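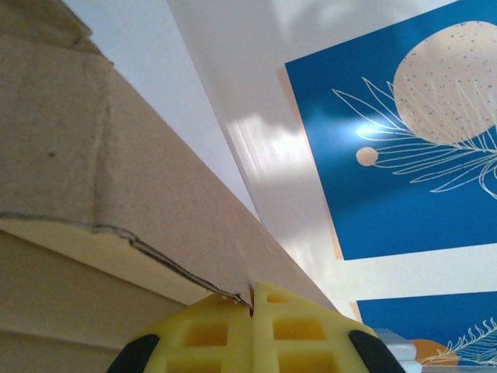
Large carton with a torn edge, packing area, Clakside store.

Progress report: Clakside packing and re-boxing project
Prepared by Olesia Nechyporuk for Vasilis Shehu, Ultham Fund
Mar 19, 2026

Where we are

The grant covers the sorting, re-boxing and labeling of the household goods held at the Clakside store, and their transfer to the new shelves at Lostavthorpe. At the close of this reporting period 1,437 items have been checked, wrapped if they needed it, and put into a carton with a number on it. Those items fill 148 cartons. All of the crockery is finished, and so are the table linens and the small kitchen goods. The books are well along. Lamps and framed pictures have not been started.

We are a little behind the schedule in the application. The plan had the books done by now. The delay comes from the condition of the old cartons, which I describe below, and from two mornings lost when the loading door at Lostavthorpe was out of order. I expect to make up part of the time but not all of it.

Condition of the old cartons

When we wrote the application we assumed most of the old cartons could be used again. We had looked at the front row and those were sound. The rows behind were worse. Many have split along the top edges, where the outer paper has come away from the corrugated layer, and the flaps have been folded so many times that they no longer hold a crease. A carton in that state will still stand on a table, but it cannot go under another one, and the shelves at Lostavthorpe are planned for stacks of three.

We changed the way we sort the cartons as a result. Each one is emptied, checked along all the edges and pressed at the corners. It then goes into one of these groups:

Keep: edges whole, flaps close flat. Used again for heavy goods.
Repair: a tear shorter than a hand's width, corners firm. Taped on both faces and used for linens and other light goods only.
Flatten: anything else. Cut down for dividers and shelf liners if the flat parts are clean, and sent for recycling if they are not.

The repair group is smaller than I hoped. Tape holds well on a clean tear, but where the layers have parted it tends to pull the top paper off with it. We tried paste under the tape on a few cartons. It held, but it had to be left overnight with a weight on it, and we don't have the table space to do that for more than a few at a time. I have stopped using paste except on the two very large cartons that hold the quilts, which are an odd size and hard to replace.

New cartons

We bought new double-wall cartons in the medium size to cover the shortfall. The supplier, Song, delivered them flat in two lots. The first lot was fine. In the second lot 18 cartons had crushed corners from the strapping. Song took those back and sent replacements the same week at no charge, so there is no effect on the budget apart from my time on the phone.

The medium size suits almost everything. Books in a large carton are too heavy for one person to lift, and the large ones bow at the sides when they are full. From here on I would like to use large cartons only for bulky, light goods such as cushions and bedding. The application lists equal numbers of medium and large. I am asking for your approval to move the rest of the large carton money to medium. The total stays the same.

Packing method

The method has settled down and I don't plan to change it again. Crockery goes in on edge, wrapped in plain paper, with a layer of crumpled paper at the bottom and another on top. Glasses go in upright with card dividers cut from the flattened cartons. The dividers have saved us buying any, and they fit better than the ready-made ones we tested, which were too short for the tall glasses. Linens are folded in tissue and not pressed down.

Every carton is labeled on one short side and one long side, never on the top, so the number can be read when the cartons are stacked. The contents are written on a sheet that goes inside the carton, and a copy is kept in the binder. We began by writing directly on the cardboard with marker. That made a mess when contents were moved, and old markings on the reused cartons caused two mix-ups. Old markings are now covered with a blank label before anything goes inside.

Transfer to Lostavthorpe

The first load has gone over. It was all crockery, and it traveled without breakages. The cartons were checked against the binder on arrival and matched, apart from one that had been labeled correctly on the long side and with the wrong number on the short side. That has been corrected.

The shelves are up along the back wall and on one side. The shelf depth is slightly less than the length of a large carton, so large cartons stick out at the front. It is safe, but it makes the aisle tight for the hand truck. This is another reason for the change to medium cartons. The remaining side wall will be fitted before the second load goes.

Budget

Spending is within the total. Cartons are over their line because of the shortfall described above. Paper and tissue are under, mainly because we found a good supply of clean packing paper inside the old cartons and have been smoothing it out and using it again for the bottom layer. Tape is over by a small amount. Van hire is as planned, with one load paid for and the rest booked. The full sheet, with receipts, is attached to the email this report came with.

Problems still open

Light and space at Clakside. The packing tables get strong sun for part of the day. It is pleasant to work in but the glare makes it hard to see hairline cracks in white china. We now check the china early and do cartons and labels when the sun is on the tables. A blind would fix it and I may ask the landlord for one.

Storage of flattened cardboard. The pile grows faster than the recycling pickup clears it. I have asked for an extra pickup before the end of March and am waiting to hear.

Framed pictures. They need corner protectors, which are not in the budget. I have made a few from folded cardboard and they look usable, but I want to test them on the frames with glass before I rely on them.

Next period

Finish the books, then start on the lamps. The shades will be packed separately from the bases, each shade in its own carton, and this will use a lot of cartons for very little weight. I would sooner do that than risk nesting them, as several have weak wire frames. The framed pictures come last. The second load should go to Lostavthorpe once the books are done and the shelves are in, and the binder will be typed up as a list so that both sites have the same record.

Decisions needed from you

Approval to move the remaining large carton money to medium cartons.
Approval to extend the finish date for the books by two weeks. The final date for the whole project does not change at this point.

If you would like to see the Lostavthorpe shelves before the second load goes over, any morning suits me — it is easier to walk around while the side wall is still clear.

Olesia Nechyporuk
Clakside store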